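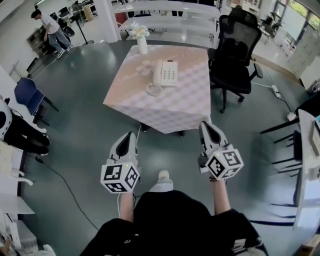 A corded telephone on a checked pink tablecloth.

The long way round to a second edition

When Evelien Jansen's book on tidal rivers went out of print, the publisher sent her a two-line letter and a box containing the last nine copies. She put the box under the stairs. It was December, she had a school timetable to finish, and she did not think about the book again until a reader in Gilport wrote to ask where he could buy one.

There was nowhere. The only second-hand copy on sale had a broken spine and cost more than the original hardback. Jansen sent the reader one from the box and then asked Leemans, her publisher, for the rights back.

Most publishing contracts say what happens when a book stops being available. The author writes to the publisher, the publisher has a set period in which to reprint, and if it does not, the rights return to the author. Jansen's contract gave Leemans nine months. It used all of them.

What came back was the text. The cover belonged to the designer, the maps had been licensed for one edition only, and the typeset pages were the publisher's property. Jansen had her own typescript, but it was the version from before copy-editing, and the printed book differed from it in hundreds of small ways. She spent the spring with the two side by side on the kitchen table, typing in the changes.

"I found 746 of them," she says. "Most were commas. Five were things I had got wrong and an editor had quietly put right. I had never thanked her for that."

The new edition is published by Adar, a small press that deals mainly in natural history. It keeps its print runs short and reprints when stock gets low, which suits a book that sells slowly but steadily. The advance was small. Jansen redrew two of the maps herself and paid for the rest out of it.

She has also added a chapter on the lower Cuko, where the sea wall was opened and the fields behind it have turned to marsh. The first edition described those fields as permanent pasture. She thought about correcting the old passage and decided to leave it, with a note at the foot of the page.

The new edition has its own ISBN, as a revised text must, and this has caused some trouble. Several online shops still list the old one as unavailable and do not point to its replacement. Reader reviews have stayed with the old listing. Adar has written to the shops, and some of the pages have been joined up. Anyone searching by title should check that the listing says "revised edition" before ordering.

Jansen still teaches four days a week and keeps Friday for writing. The next book is about ferries, and she has asked for a clause that returns the maps to her along with the words. Adar agreed to it by return of post.

The box under the stairs is down to two copies, neither of them for sale.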